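Flundthorpe Drainage Maps
Progress report to the Delić Fund, second period

Thank you first of all for your patience over the changed reporting date. The extra weeks were a real kindness, because they let us finish the flattening of the large sheets before writing, and I would much sooner tell you about work that is done than work that is nearly done. I have followed the headings in your guidance notes as far as I could, and where our work didn't fit them I have put things where they seemed to belong.

1. Where we are

The collection is now counted properly for the first time. There are 291 sheets, which is more than we told you in the application, and the difference comes mostly from sheets that had been rolled inside other sheets and only showed themselves when we opened the tubes. Of these, 73 have been cataloged in full, meaning that each one has a number, a title, a date or a best guess at a date, a scale where the surveyor gave one, a note of condition, and a short paragraph in everyday words saying which ditches, drains and fields it covers. The rest have a number and a location on the shelf, so that if somebody asks for one we can at least lay hands on it.

That is behind the plan we sent you. The plan assumed a steady pace through each tube, and the first three tubes were nothing like steady. They hold the oldest sheets, the ones drawn for the widening of the main cut, and they had been rolled so tightly for so long that each one needed time under damp blotter before it would open without cracking. Once we were past those, the work went along very nicely, and the newer sheets from the fourth tube on are mostly linen-backed and as good-tempered as a tablecloth.

I should also say that the cataloging itself is slower than I had guessed, for a happy reason. The surveyors wrote all over these maps. There are notes about who owed labor on which bank, complaints about cattle, the level of the water at a given bridge in a given spring, and in one corner a very decent pencil drawing of a heron. We could leave all of that out and go faster, but it is the part that people in Dradgate ask about, and we have chosen to transcribe it.

2. Flattening and repair

The flattening is done for every sheet in the first six tubes. We are using the same method throughout: a light humidifying, then blotter, then felt, then boards with weight on top, changed each morning for as long as the paper asks for it. The workroom at the old pump office turned out to be a good place for this once the radiator under the window had been shut off. In March we had a week when the humidity would not come down at all and we simply stopped and did index cards.

Repairs have been kept small. We are mending tears that would get worse with handling and leaving everything else alone. Tissue and wheat paste only. Several sheets carry old mends in brown gummed tape, and where the tape is holding we have left it and written it into the condition note, since taking it off would pull color from the washes underneath. There is one exception, the long sheet of the north level, where the tape had shrunk and puckered the paper right across the river. We sent that one to the Dratik conservation studio, and it has come home looking ten years younger.
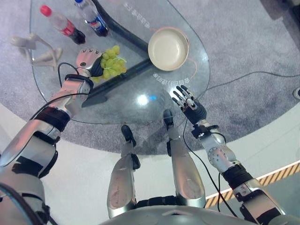 Page 3

3. Working with the county index

You asked us last time to say more about how our numbering will sit alongside the county's. We have had two long conversations with the county map room and I am pleased to say that they have been generous with their time. Our numbers will stay as they are, running straight through from the first tube to the last, and the county will carry them as a second reference beside its own. A reader who starts at either end will be able to find the other.

The place names took longer to settle. Drains change their names. What the first surveyors called Goose Dike appears two generations later as Long Drain, and most people who farm beside it today use neither name and call it the Slip. We have decided to index all the names we meet, in the spelling we meet them in, and to pick one as the main heading. The main heading is the name in use now, wherever there is one. I know your reader of the first report preferred the oldest form, and I did think hard about that, but the people who come in looking for their own fields know the present name and will look there first.

We have started a short list of drains that appear on the maps and are no longer there on the ground. It was not in the plan and takes very little time, and the internal drainage people have already asked for a copy.

4. Public evenings

The evenings have been the real pleasure of this period. We set them up very simply, with a few of the facsimiles to look at, a pad of paper for notes, soda on the glass table and as much time as anybody wants. We had allowed for modest numbers and printed 50 of the leaflet for the first one, and every leaflet went. For the later evenings we reprinted on thinner paper, which folds better and fits in a coat pocket.

People bring things. So far we have been lent two farm account books, a box of glass slides of the flood, and a hand-drawn plan of a culvert that nobody at the drainage office had on record. All of these have been scanned and returned. With the owners' permission the scans will go into the collection as an appendix, clearly marked as lent material, and I would be grateful to hear whether you are content with that or would rather they were kept as a separate set.

The evenings also corrected us. We had dated one of the undated sheets by its style of lettering, and a retired lock keeper looked at it for a moment and pointed out that the footbridge by the maltings was already on it. Our date was wrong by a good stretch. The catalog entry has been changed and I have added a line to our own guidance asking everyone to check bridges before lettering.

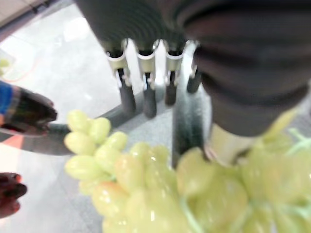

Flundthorpe Drainage Maps | Second Progress Report | 5

5. The schools pack

The pack is in draft. It has four map extracts, all of places a class could walk to in a morning, and each comes with the same stretch as it looks on a modern map, a short passage from the surveyor's notes, and a blank outline for the children to fill in on their walk. Two schools in Dradgate have tried the draft. Both told us the passages were too long and the outlines too small, and both were right, so the next version has shorter passages and the outlines fill the whole page.

One class did something we had not thought of at all. They took the surveyor's list of things seen along the bank, willows, a broken gate, a plank laid over the water, and walked the same bank making a list of their own in the same manner. The teacher sent us the lists and they are lovely. We would like to include a page inviting other classes to do the same, and it will cost nothing beyond the extra sheet.

6. Spending

The money has gone largely where we said it would. Conservation materials are a little under budget, mainly because the drainage office found us a stock of good felt that it had no use for. The studio's fee for the north level sheet came in as quoted. Room hire is over, owing to the additional evening, and scanning is over by a smaller amount on account of the lent material. Taken together the two come to less than the saving on materials, and I have not needed to touch the contingency. The full figures are in the table attached to this report, with receipts in the same order.

I would like to ask your agreement to one change. The budget has a line for custom storage boxes for the oldest sheets. Now that they are flat, they would be better in drawers than in boxes, and the county map room has offered us a secondhand plan chest at a price well inside that line. It has 10 drawers, all sound and all running smoothly, and it would take the oldest sheets with space left over for the facsimiles. The difference could then go toward cataloging hours, where it would do the most good.
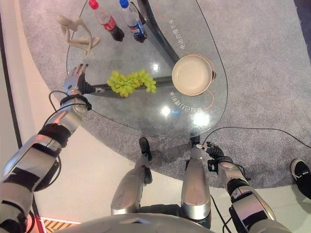

7. The next period

Cataloging comes first. With the difficult tubes behind us I expect a much better pace, and we will begin with the sheets of the south level because those are the ones most often asked for. The index of names will be built as we go along and shared with the county each month in whatever state it is in.

The schools pack will be finished and printed in time for the summer walks. We will hold further evenings, at least one of them out at Flundthorpe itself, in the chapel hall, for those who find it hard to get into Dradgate after work. The hall has long trestles that will take the big facsimiles side by side, so that for the first time the whole main cut can be seen in one go from the sluice to the sea bank.

8. Things we would like your advice on

Whether the lent material may be treated as an appendix to the collection, as set out in section 4.

Whether the storage line may be spent on the plan chest, as set out in section 6. The map room is holding it for us until the end of next month and would be glad of an answer before then.

Whether you would like to see the catalog entries as they stand. They are rough in places, and the heron has an entry longer than some of the bridges, but you would be very welcome to them, and equally welcome to come and look at the sheets themselves. The workroom is open most mornings and the kettle is by the door.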